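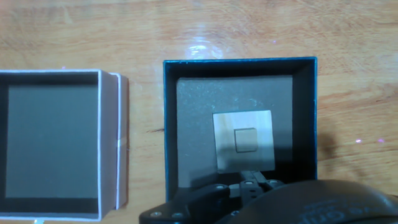

How many demonstrations does a stacking task need before the arm can try it alone? For a small cube on a flat block, I plan on 90, and I throw out the ones where my hand shook.

I do them by remote control now. In October I was still pushing the arm through the motion by hand, and my own weight kept getting into the recordings. Kinga Győri lent me her Undau controller and I haven't given it back.

The hard part is letting go. If I open the fingers too fast the cube turns a little, and the arm learns to turn it too. So I come down slow, wait, open, wait again, then go straight up. One run takes up to 59 seconds, mostly waiting.

I got through 7 sets this week. Set 4 is no good - I forgot to move the start position between runs, so they're all nearly the same. I'll redo it on Tuesday and then start on going from one box to the other.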